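Dyeing with walnut hulls, the second November

I wrote last year that I would never again pick up walnuts, and then in November I went out and picked up four buckets of them. The tree belongs to the house behind ours in Doltumthorpe. Half of it hangs over our fence, and everything that comes down on our side is mine by agreement.

For anyone new to this, the part you want is the hull, the green outer layer that goes black and soft after a couple of weeks on the ground. The nut inside is good too if you have the patience to crack it, but the hull makes the dye. It gives brown. Depending on the cloth and how long you leave it, you can get anything from weak tea to the color of an old saddle, and it doesn't need a mordant on wool. On cotton it's less willing.

I wear rubber gloves now. Last year I wore the thin kind and my fingertips were stained until Christmas.

The hulls went into the big enamel pot with enough water to cover them, and I left them out by the shed for nine days. The smell is not terrible, more like wet leaves and iodine. On the tenth day I simmered the whole thing for two hours on the camp stove, let it sit overnight, and strained it through an old pillowcase. That pillowcase is now the best brown thing I own, and I did nothing to it on purpose.

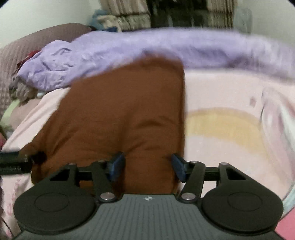
The straining takes longer than any other step. You would think you could pour it through once and be done, but there's a fine black silt that gets through anything looser than a pillowcase, and it leaves specks. I did it three times. The third time I let the pot settle for an hour first and left the bottom inch behind, and that worked better than the first two put together.

I keep notes in a ledger I bought when the Torker hardware store closed down. It was meant for somebody's accounts and has 200 numbered pages, and I'm only on page 31. Each batch gets a line for the weight of the dry cloth, the weight of the hulls, how long it simmered, how long it soaked, and a snip of the result stapled in the margin. The snips matter more than the numbers. I can write "medium brown" on every line and it tells me nothing a year later.

My rule last year was equal weights of hull and dry cloth. This year I went to double, and the difference on wool was smaller than I expected. The first skein came out nearly the same as last year's. The second, which I forgot overnight, came out much darker. So time counts for more than quantity, at least with my hulls and my water. Our water is hard, and I've read that this matters. I have a rain barrel now and plan to try a batch each way, but it was frozen by the time I thought of it.

Cotton is where I've had most of my trouble. You have to scour it first, properly, with washing soda and a long simmer, even if it looks clean. New cotton has wax and finish in it that you can't see, and the dye sits on top of that and then washes off. I scoured a batch of dish towels for an hour and thought I had done enough. The rinse water was yellow. I did it again and it was yellow again. After the third time it was only a little cloudy and I gave up and dyed them.

They came out tan with lighter patches where they had been folded against themselves in the pot. The usual advice is to use a bigger pot and stir more. I don't have a bigger pot. What I did for the next lot was dye fewer pieces at a time and lift each one out completely every ten minutes - open it up, let it drain, and put it back in a different way. It's dull work and the steam gets in your glasses, but the patches mostly went away.

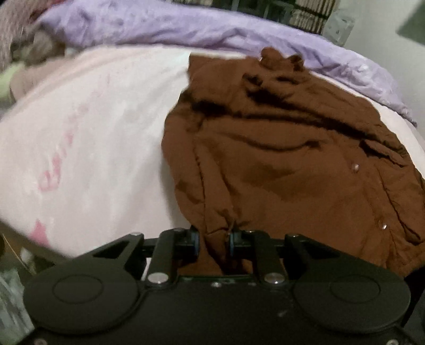 Rozália Barta wrote to me after last year's post to say that I was rinsing too soon. She lets everything dry with the dye still in it, leaves it a full week, and only then washes it. Her argument was that walnut keeps developing in the air, and that I was pouring half of my color down the drain. "You waited nine days for the hulls," she wrote, "so wait seven more for the cloth."

I tried it with half of the towels. I hung them on the line in the basement and rinsed the other half right away, the way I always had. After a week I washed the waiting ones in cool water with plain soap, and the water was pale brown where the first lot had run nearly black. Side by side the difference is plain. The ones that waited are at least a shade deeper, and a bit warmer too. So she was right, and the ledger says so on page 29.

I also tried an iron dip, which is rusty nails in vinegar, left for a month in a jar and then added by the spoonful to a pot of warm water. Iron pushes walnut from brown toward a gray that is close to charcoal. It works in a minute or two. It's also hard on wool, so I only used it on two towels and a length of linen, and I rinsed those very well. The linen is my favorite result this year. I have no plans for it yet and it's folded over the back of the chair in the hall.
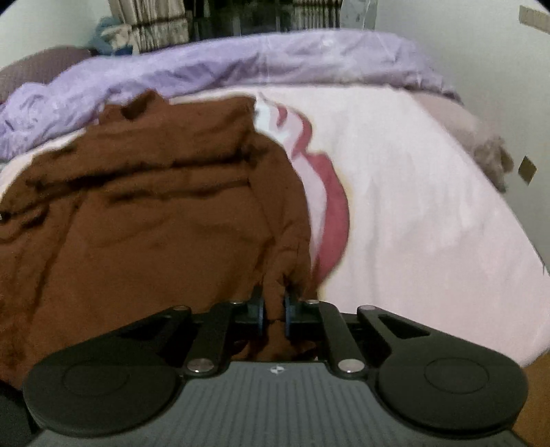

Does walnut fade? Less than most plant dyes, and slowly, with cotton going before wool. The towel I've been using in the kitchen since last winter has been through the wash every week and has lost some depth along the fold, where the window light reaches it on the rail. The wool hat from the same pot looks the way it did when I finished it.

I wash all of it cool, with the same plain soap, and dry it out of the sun. I don't put it in with white things, even a year on.

There's still a gallon and a half of the strained dye in the basement in two jugs. Last year's kept until March before it grew a skin. I skimmed it and used it anyway, and the color was fine, though weaker. This time I've frozen some in yogurt tubs to see if that holds it better, and each tub has a label on the lid after what happened with the soup stock.

The cracked hulls went under the hedge at the far end, well away from the vegetable beds, because tomatoes don't like anything to do with walnut. The nuts are drying on a screen in the shed. I'll start cracking them when it's too cold to do anything else out there, and if the rain barrel thaws before the jugs run out I'll do the two kinds of water and put the snips up here.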